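Laundry Room Notes: Getting Shirts onto Hangers, with Help from a Two-Armed Study

I have been putting shirts on hangers for most of my life without giving it a moment's thought, and then my friend Edeltraud Ackermann went and joined a research group that tries to teach robot arms to do the same chore. Their project is called Fillodell, and I've been pestering her for details ever since (she is very patient with me). A good deal of what the group has learned turns out to be useful at my own ironing board, so I've gathered it up for you. 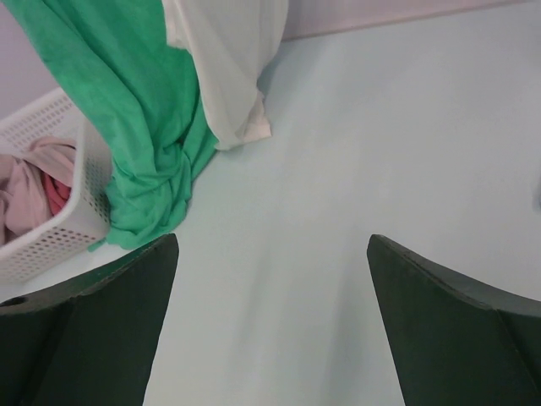
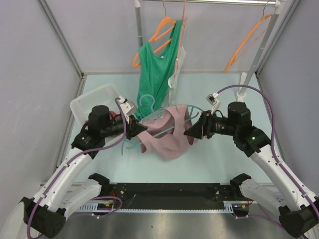
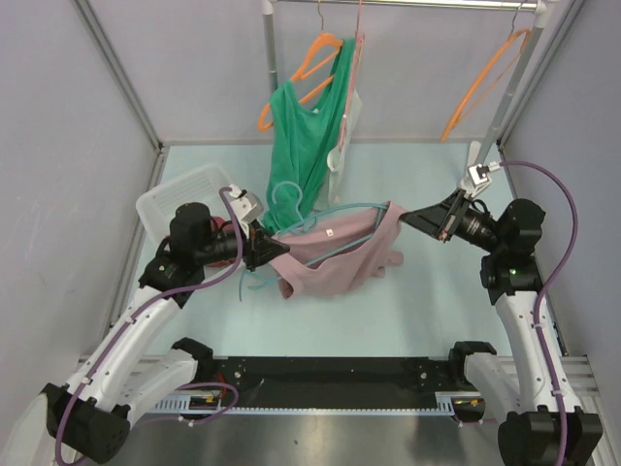
What the study was after

The question sounds small. If you have two arms, a knit shirt and a plastic hanger, what is the best way to teach the job? The group tried it two ways. In the first, a person steered both arms through the whole chore from start to finish, and the recordings went in as one long lesson. In the second, the same chore was cut into short pieces – pick up, find the neck, slip in one shoulder, slip in the other, lift to the rail – and each piece was practiced and recorded by itself.

They collected 985 recordings all told, and then gave each version 80 tries with shirts left in a heap. The short-pieces version came out well ahead, mostly on account of the second shoulder. That was the spot where the long-lesson version kept losing its way, tugging at the cloth until the first shoulder popped off again. I laughed when I heard that, as I do precisely the same thing when I'm in a hurry!

Tip 1: Find the neckline before you pick up the hanger

Edeltraud says the arms did far better when the neck opening was located first and held open a little. I used to grab the hanger and go fishing with it. Now I give the shirt one shake, get hold of the collar or the care label, and only then reach for the hanger. With a soft knit it makes a world of difference, and you won't stretch the neck out over time.

Tip 2: Hold both sides, and keep some slack

A shirt pulled tight between two hands fights the hanger. A shirt held loosely on both sides gives it room to pass. In the study, the pull on the fabric was one of the things they adjusted most, and the gentler settings won. If you're teaching a child to hang up clothes, have them hold the sides while you work the hanger, then trade places.

Tip 3: Go in from the bottom with anything snug

For a T-shirt or a close-fitting top, feed the hanger up through the hem and let the hook come out at the neck. It's slower by a second or two, and your necklines will thank you. Button-ups are another matter and can go on from the front as they always have.

Tip 4: Leave room on the rail

Crowding is trouble for arms of any kind. The group found that a garment already on the rail, especially a long one that hangs down low, could snag the next one on its way up. Push what's finished to one end and leave a clear stretch beside it. I also keep my basket off to one side of where I'm working, close enough to reach into but not under my elbows.

Tip 5: Practice the hard part by itself

Of everything in the study, I'm fondest of this. When the group went back in March and added 181 more recordings of nothing but the second shoulder, the results climbed again, and nothing else in the lesson had been changed. My granddaughter could manage the first shoulder and then gave up in tears, so we spent one rainy afternoon on the second shoulder alone, over and over, with an old T-shirt of mine. She does her own closet now.

A word about hangers

Lieselotte Grube wrote in to ask whether plain plastic ones are good enough. For everyday tops I think they are, and they slide through a neckline very nicely. For a heavy sweater I'd still fold it and put it in a drawer – no hanger I've owned has been kind to the shoulders of a wet-wool cardigan.

Next time: fitted sheets, and whether two people are really needed.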